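Fulum - relevés phénologiques de haies et de lisières
Fichier LISEZMOI, version du 2022-07-08

Objet

Fulum est un jeu de données tabulaire qui rassemble des relevés de débourrement, de floraison et de fructification effectués sur des haies bocagères et des lisières forestières. Il comprend 2000 relevés, répartis sur 21 parcours. Chaque relevé correspond à un individu ligneux, observé à une date donnée par un seul observateur. Les espèces les plus représentées sont l'aubépine, le prunellier, le noisetier et le cornouiller sanguin.

Le jeu est destiné à l'étude des décalages saisonniers et à l'enseignement des statistiques écologiques. Il ne convient pas à l'estimation de densités ou d'abondances : les individus suivis ont été choisis pour leur accessibilité depuis le chemin.

Contenu du dépôt

releves.csv - table principale, une ligne par relevé
parcours.csv - description des parcours (longueur, orientation, type de sol)
especes.csv - noms scientifiques, noms vernaculaires, codes
stades.csv - correspondance entre les codes de stade et leur définition
journal.txt - modifications depuis la première diffusion

Les fichiers sont encodés en UTF-8. Le séparateur de champ est le point-virgule et le séparateur décimal, le point. Les cellules vides signalent une valeur manquante; la chaîne NA n'est jamais employée. 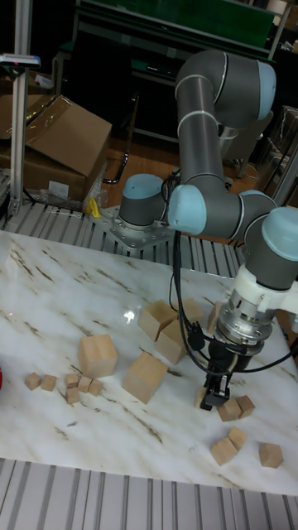 Peut-on joindre releves.csv et parcours.csv directement ?
La jointure se fait sur le champ id_parcours, présent dans les deux tables. Ce champ est une chaîne de caractères et doit être lu comme tel : une conversion automatique en entier supprime les zéros initiaux et fait échouer la correspondance.

Champs de la table principale

id_releve : identifiant unique, stable d'une version à l'autre
id_parcours : clé vers parcours.csv
id_individu : identifiant de l'arbre ou de l'arbuste suivi
code_espece : clé vers especes.csv
date_obs : date au format AAAA-MM-JJ
stade : code de stade, 14 modalités
part_organes : proportion d'organes ayant atteint le stade, entre 0 et 1
observateur : code anonymisé
remarque : texte libre, en français

Le champ part_organes est une estimation visuelle, notée par pas de 0.05. Les valeurs extrêmes sont surreprésentées par rapport aux valeurs intermédiaires, effet connu de ce mode de notation. Un modèle bêta sans traitement des 0 et des 1 n'est pas adapté.

Protocole

Les parcours sont visités à intervalle de 21 jours en dehors de la période de végétation active, et plus souvent au printemps. Le mois de mai concentre la plus grande part des relevés. Un individu mort ou arraché n'est pas remplacé; son identifiant est clos et la remarque porte la mention « clos ».

Les stades sont codés selon la grille Ziller, rédigée pour ce projet et reproduite intégralement dans stades.csv. Elle distingue le bourgeon gonflé du bourgeon ouvert, distinction absente de la version antérieure. Les anciens relevés ont été recodés à partir des remarques lorsque le texte le permettait - dans le cas contraire, le champ stade est vide.

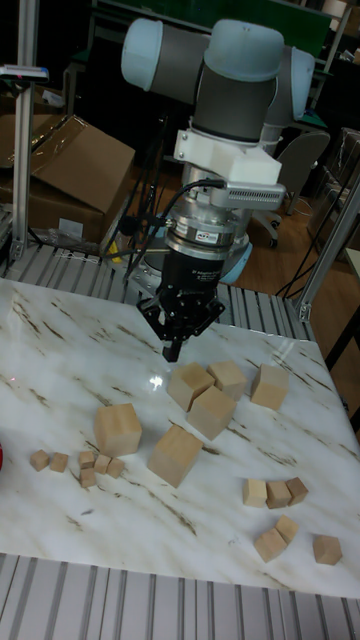 Comment traiter les relevés dont le stade est manquant ?
Il est recommandé de les exclure des analyses de date, mais de les conserver pour le calcul de l'effort d'observation. Une imputation à partir du relevé précédent du même individu introduit un retard systématique dans les dates de transition.

Contrôle de qualité

La validation est effectuée par le script Tawhiri, qui vérifie trois points : l'ordre chronologique des stades pour chaque individu au sein d'une même saison, la validité des clés, l'absence de doublons sur le couple id_individu et date_obs. Les lignes rejetées sont relues à la main. Une inversion de stade est conservée si la remarque mentionne un gel tardif, une taille ou une défoliation.
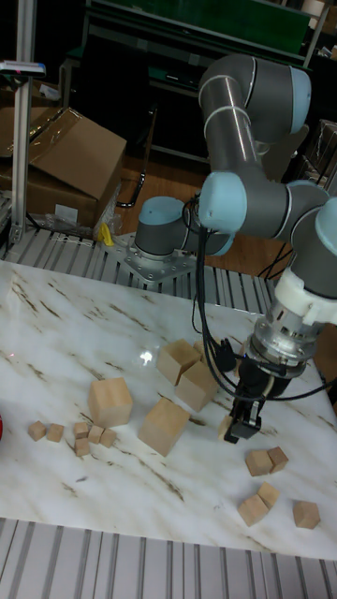 Les corrections issues de cette relecture sont consignées dans journal.txt avec l'ancienne et la nouvelle valeur. L'identifiant du relevé n'est pas modifié.

Limites connues

Les parcours du secteur de Dinddale sont exposés au nord et présentent un débourrement plus tardif que les autres. L'orientation doit figurer parmi les covariables de toute comparaison entre secteurs.

L'effet observateur n'est pas négligeable pour les stades de fructification, en particulier la véraison du cornouiller. Les hybrides d'aubépine ne sont pas distingués des espèces parentes. Aucune donnée météorologique n'est fournie.

Licence et citation

Les données sont diffusées sous licence CC BY 4.0. Citer le nom du jeu, Fulum, suivi de la date de version indiquée en tête de ce fichier. Les erreurs sont à signaler dans le gestionnaire de tickets du dépôt, avec la valeur de id_releve.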